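What Vekotdale Keeps in the Box Under the Bed
A report on household Christmas decorations and how long they last
Lærke Blöndal, with Arnar Hviid

Introduction

When we first sat down to choose a topic for our local history project, Arnar wanted to write about the old ferry landing and I wanted to write about my grandfather Þröstur, who has lived in Vekotdale all his life and has a story for every street in it. We ended up somewhere between the two. Grandfather was clearing out his hall closet that week, and at the back of it was a flat cardboard box full of tree decorations that went back to before my mother was born. We spent the whole afternoon on the floor with it, and by supper we had our subject.

Our question was a simple one: what kinds of decorations do families in our town keep, and why do some get handed down while others go out with the tree?

How we did it

We wrote a one-page questionnaire and left copies at the library, the bakery and the Mathew Hall, where the choir rehearses. We had hoped for maybe fifty replies and got 137, many of them with extra sheets stapled on, which we are very grateful for (and which took most of March to read). We also visited 16 homes, where people were kind enough to open their boxes for us in the wrong season and, more often than not, feed us cake.

We sorted the answers by material: glass, straw, paper, wood, and metallic garlands and chains. Our teacher, Roswitha Bauerfeind, suggested the last group should stand on its own, as it kept spilling over into the others, and she was right.

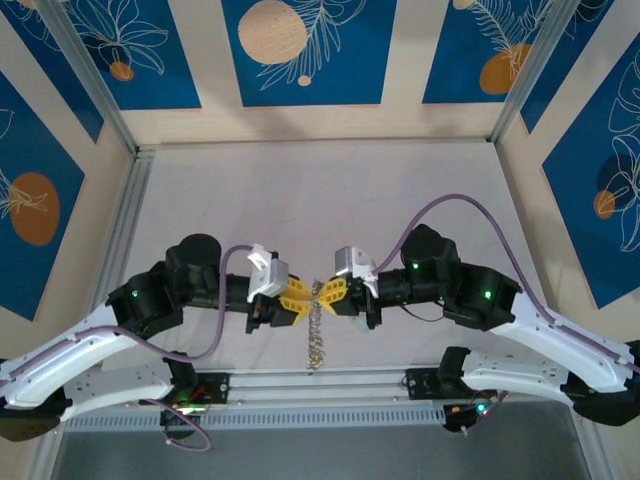

Garlands were the part of the survey where people disagreed the most. Glass balls are loved by nearly everyone and straw goats have their loyal friends, but a garland seems to be something you either grew up with or you didn't. The usual complaint was storage. A narrow strand of silver and gold, twisted and crinkled like this one, catches on itself easily, and several families told us that untangling the garland was a job given to the most patient child. Halfdan Steinarsdóttir, whose home was the third we visited, winds hers around a rolled newspaper and changes the newspaper every year. She has kept the old ones too, so she has a sort of diary of Decembers in her attic.

What people keep

Of the families who answered, 80 had at least one decoration older than the person filling in the form. We found that a surprising number, and a rather lovely one. The oldest pieces were mostly glass, but the ones people wrote about at length were homemade - a salt dough star with a thumbprint in it, a paper angel that has lost her face and still goes on top.

Price hardly came into it. Only a few people mentioned what anything cost, and those who did were usually telling us how cheap it had been. What came up again and again was who had hung it, and where on the tree it belonged. Grandfather still puts a tin bell on the lowest branch because there was once a cat who liked to ring it.

What we would do differently

We should have asked for people's ages, as we can't say whether younger households keep less or have simply had less time to collect. We would also have liked to visit more of the farms outside town, but the bus doesn't go there after four.

The questionnaires are in a blue folder in the school library, and anyone who would like to read them is welcome to ask Mrs. Bauerfeind for it.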